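Forum > Manipulation > Procedures and safety

Contact rules for bed and pillow tasks: draft for comment

lattice_bolt
Thread starter
15th April

We are rewriting our cell rules for soft-goods work and I would like comments before they are fixed. Hardware is a two-arm station with parallel grippers, wrist cameras and one head camera. Tasks are pillow placement, blanket folding and picking small items off a mattress. The controller is Prokus, the logging side is Flaseo.

Draft as it stands:

R1. Force limit at the fingertip is 20 N in any phase where fabric is between the finger and a rigid or padded backing (headboard, wall, bed frame).
R2. An arm with no assigned object holds position above the mattress with the gripper empty.
R3. Items that are not part of the task are removed from the mattress before the episode starts.
R4. The operator watches the head view and the wrist view together. Neither is sufficient alone for a contact phase.
R5. Cables are checked for slack at full reach before the first episode of a session.

R3 is the one I expect complaints about.

dry_coupling
R1 is fine as a number but incomplete. A force limit does nothing for a finger that has hooked a pillowcase seam, as the load stays low until the fabric runs out of slack. Add a travel limit after first contact. We use 100 mm, then the motion stops and the operator has to confirm.

R3 I disagree with. If the policy has only seen cleared beds it will fail on the first bed with something on it. Leave the objects there and log them.

lattice_bolt
The travel limit goes in, thanks. On R3, the purpose is to protect the data labels. If the book moves during a pillow episode, the annotator has to decide whether that was a fault. With a cleared mattress there is no question.

shim_stock
The annotator can be given a rule for that. "Untouched items stay where they were, any contact is a fault." One line in the guide.

My concern is R4. People sign off on it and then watch only the head view, which is bigger on most consoles. With the gripper against a pillow the head view gives you the layout: where the book is, where the headboard is, what the other arm is doing. It does not give you the distance from fingertip to fabric. The wrist view does, but you lose nearly everything else. On a pale pillow over a pale sheet you also lose contrast in the bright part of the wrist view, so exposure should be set on the bedding before the session.
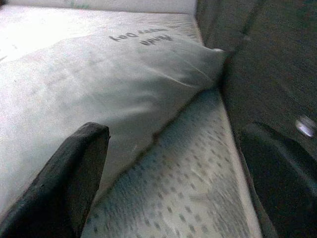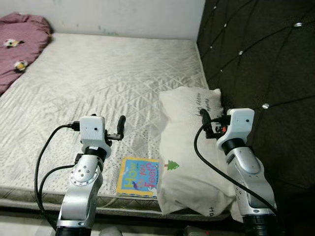
dry_coupling
Agree on exposure. I would write it as a check with a pass condition: quilting on the mattress must be resolvable in the wrist view at working height. If the bedding clips to flat white, adjust and repeat. "Set exposure properly" cannot be audited.

The second view is also my argument against R3. The book is lying next to the pillow and between the arms, which is an ordinary arrangement for a child's bed. I want that case in the set.

torque_note
Two additions from our side. We run Posex grippers, so the values may not carry over.

1. Buttons and tufting on a headboard should be listed as hazards in their own right. A fingertip can catch a raised button at forces well under 20 N. We define a keep-out layer along the headboard face and let the operator override it for placement only.
2. Inspect the finger pads every 2000 cycles. A rough edge pulls threads.

I would also drop "holds position above the mattress" from R2. An idle arm over the bed is one more thing to collide with. Park it outside.

shim_stock
Parking outside adds a long approach move each time the second arm is needed. For two-arm folding that is worse. Keep it above the mattress and require a minimum clearance.

lattice_bolt
Clearance it is. The Shawky template we started from has a field for it and we left it blank.

Revised text:

R1. 20 N limit, plus 100 mm travel after first contact with fabric, then stop and confirm.
R1a. Keep-out layer on the headboard face. Override for placement only, logged.
R2. Idle arm above the mattress, gripper empty, clearance stated in the task sheet.
R3. Two episode classes, "cleared" and "occupied". In "occupied", non-task items are listed at the start and any contact with them is a fault.
R4. Both views, with the exposure check as worded by dry_coupling.
R5. Unchanged.
R6. Finger pad inspection interval per gripper supplier, 2000 cycles if none is given.

dry_coupling
I can live with R3 in that form. Put the class in the episode name, otherwise it will be lost in the export.

torque_note
R5 should also apply after any tool change. A cable that arcs freely at the start can end up on the wrong side of the wrist after a swap.

lattice_bolt
Added to R5. Comments stay open for 14 days, then it goes into the cell manual.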